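Workshop notebook - August, 7.40 am
Terms page for the pods site, second go

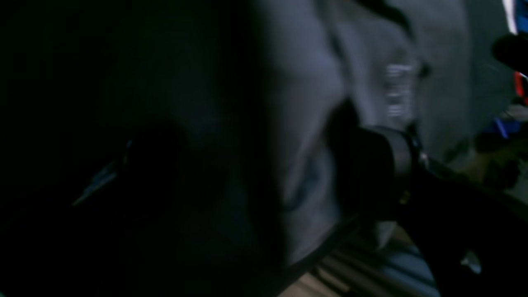
2 min read

Joana Correia has handed me the website terms to rewrite, on the grounds that I once complained about them. Lesson noted.

The old text runs to 14 clauses. As far as I can tell it was lifted whole from a firm that hired out boats, as clause 9 still forbids guests to "put to sea without the Owner's consent". We are 40 miles inland. Joana Mendes wants to keep it in. (Two Joanas on one job, so JC and JM from here on.)

Done this morning:

Cancellation wording pulled out of the site terms and put on the booking page. It was sitting between copyright and cookies, where only a solicitor would look for it.

Photo clause rewritten. Guests who send us pictures keep their rights and we may use the picture on the site if they tick the box. The old version claimed the pictures "in perpetuity throughout the universe". JC asked if we had plans for the rest of the universe. Not this season.

Links clause cut from 500 words to 100. It now says we don't run other people's websites and can't answer for them. Reads a bit bald. Leaving it.

Still stuck:

The liability bit. The draft from Skusov says we accept no responsibility for anything, ever, which JM likes and which I doubt would stand up for five minutes. Have asked them for a version a grown-up could sign.

Vadik, the booking plug-in, has its own terms and shows them in a pop-up on top of ours. Whose come first? Wrote to their help desk and got a link to the terms.

The footer still says Dusta, the name before last. Changed it twice and twice it came back. I suspect a saved copy of the template on the Yoo server. JM to look, after lunch.

JC read the whole draft at eleven and had one remark, that "herein" had survived in clause 3. Taken out. Clause 9 stays until JM is out of the office.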